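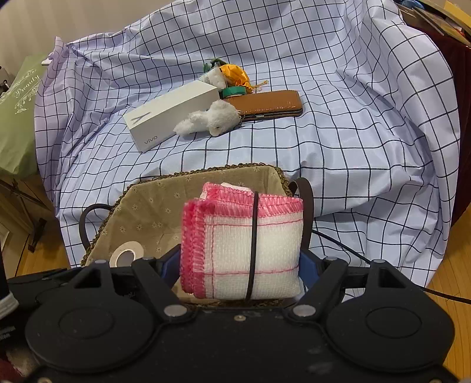
Progress report, Kendale Gas Line Monitoring and Outreach
To: Catherine Tennant, Radance Fund
Period: through end of September

Catherine — sorry for the rough shape of this, hearing prep has eaten the month. Budget sheet comes separately.

**Where we are**

State utility board reopened the docket on the Kendale lateral in September. Big deal for us. Means the company has to refile its demand forecast, and we get to put questions in writing. First round went in on time. Answers were thin. Second round is drafted, with our attorney now.

Petition is at 2,000 signatures, which was the target in the grant. Most came from Iltthorpe and the farms north of it, fewer from Kendale itself than we wanted. Kendale people are split. Lots of them work at the compressor yard or have family who do, and the jobs question comes up at every door. We've stopped leading with climate there and started with rates, who pays for the pipe if the demand never shows up. Goes over better.

**Air and water sampling**

3 sites running. Creek crossing, school road, and the Donnelly property downhill of the old well pad. The Donnelly site lost most of a month when the logger quit, replacement came late and then had the wrong cable. Working now. So that data has a gap and we'll say so in anything we publish.

Too early to claim a trend at any of them. Please don't quote numbers from the spring draft, two of the methane readings were entered in the wrong units. Fixed in the current file.

Lab turnaround is slower than quoted. Not much we can do, the other certified lab is a long drive and costs more.

**Public meetings**

Iltthorpe meeting was full, people standing at the back. County commissioner came and stayed to the end. He didn't commit to anything but he asked for the setback maps and we sent them the next morning.

Kendale meeting was small and a bit tense. One landowner had already signed an easement and felt he was being blamed for it. Fair point. We've rewritten the handout so it talks about the terms and not the people who signed. Also added a page on what you can still ask for after signing, wich we should of had from the start.

**Money**

Spending is on track except legal, over because of the reopened docket. Asking to move $2,000 from printing to legal. Printing is under since the mailer got cut to one page. No change to the total. Need a yes from you before the attorney bills again, email is fine.

**Not done**

- Spanish version of the rate fact sheet. Translator has it, I owe her the final chart
- Well map. Old state records have wrong locations for a good number of the plugged wells, somebody has to drive out and check
- Training for new samplers — pushed back, not dropped

**Next**

File second round of questions. Expert testimony on the forecast, draft is due to us by mid month. Setback ordinance goes to the county planning staff, then we wait for a hearing slot. Keep all 3 samplers going through the winter if the batteries hold up in the cold.

Call me about the legal line if easier, mornings before 10 are best.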